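Perla Arriaga
Category: Robotics / Lab Practice & Standards
Print this thread | E-mail this thread

August 16, 2019

Tabletop manipulation rules, revised for the Kistmont benches. Posting them as a thread. The PDF on the Flumar share is the February version and should not be used.

Scope: fixed-camera tabletop tasks with rigid or semi-rigid drink containers and paper cups. Cloth, cutlery and anything with a handle are covered in Emiliano Cortés's document.

Rule 1. Tape marks belong to the table. They are laid once, logged, and not moved to suit an object. If a task needs a position with no mark, file a layout change. Do not add tape in the middle of a session. 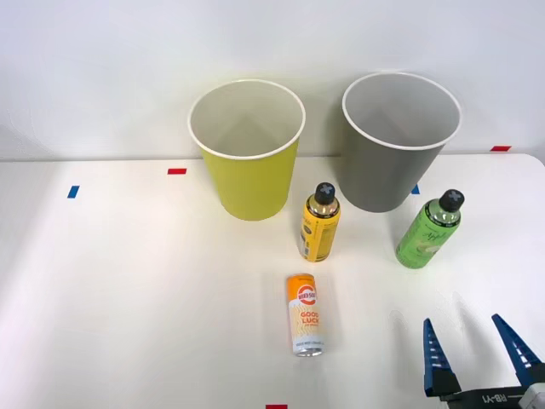

Tape color identifies the mark set and nothing else. Red does not mean stop and blue does not mean go. We had two operators reading it that way, and their start positions can't be compared with anyone else's.

Rule 2. Write the object list by type and color before the first episode. "Yellow bottle, green bottle, slim can, gray cup, yellow-green cup" is enough. "Drinks" is not. Brand names go in the notes field, never in the object name. Labels get redesigned.

Rule 3. Start state includes orientation. A can on its side and a can standing up are different start states and get different codes, even if the can occupies the same spot. For a can on its side, record which way the top end points.

Rule 4. Gripper fingers are open at episode start unless the task sheet says otherwise. Log the opening from the controller. Do not estimate it from video.

Rule 5. Objects not named in the instruction are still part of the task. If the instruction concerns the can and a cup gets knocked over, the episode is coded as a disturbance, whatever happened to the can. Azucena Zamudio argued for a separate severity field. We tried it at Jaramillo and coders could not agree on the values, so it stays a yes/no.

Rule 6. No hands over the table while the arm is enabled. This includes straightening a cup. Disable, reach, withdraw, enable, in that order, and the person who disabled is the person who enables. 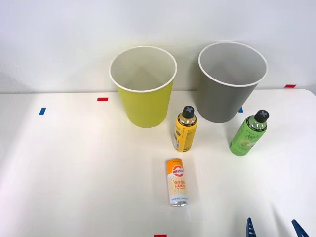

Rule 7. An object that ends up lying down stays down until the episode is closed and saved. Resetting early was the most common fault in the last review. Of 2174 episodes submitted, 1934 passed. Most of the rejected ones had a reset before the save.

Rule 8. Containers with liquid in them are allowed if the cap is on and checked by hand. Replace any container that leaks, dents or loses part of its label, and note the episode where the replacement starts. A dented can rolls differently.

Rule 9. Camera position is checked against the reference still at the start of every session. The back edge of the table is the line to match. If it has shifted, recalibrate before recording. Correcting afterward in software is not accepted.

Refugio Bañuelos asked if paper cups need replacing on a schedule. No fixed schedule. Replace when the rim no longer holds its shape. Keep the same color and size.

Leopoldo Ochoa asked about the Hivico template. It is still valid for the header fields. Its outcome codes are not, because they have no disturbance value. Use the new sheet for those.

Open item: the allowed tolerance between an object base and its mark. The draft says the base may cover the mark in part. I want a distance instead. Send measurements from your own bench if you have them, with the method used.

Print this thread | E-mail this thread
Filed under: Robotics, Lab Practice & Standards, Data Quality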